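My evening tea, again

In May I decided to drink less coffee. For six years I took three cups every day, and my sleep became very bad. Now I boil water in the evening and put in fresh mint from the market in Gamley – one bunch is enough for many days. I wait 30 minutes before I drink it, so it is almost cold. My sister thinks this is terrible.
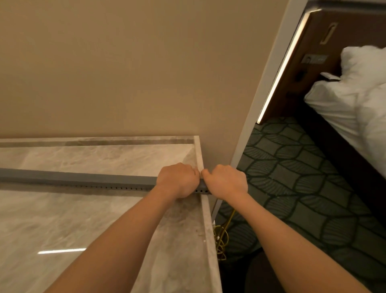 Marble countertop and a plain beige wall.

Next month I want to try it with dried lemon peel.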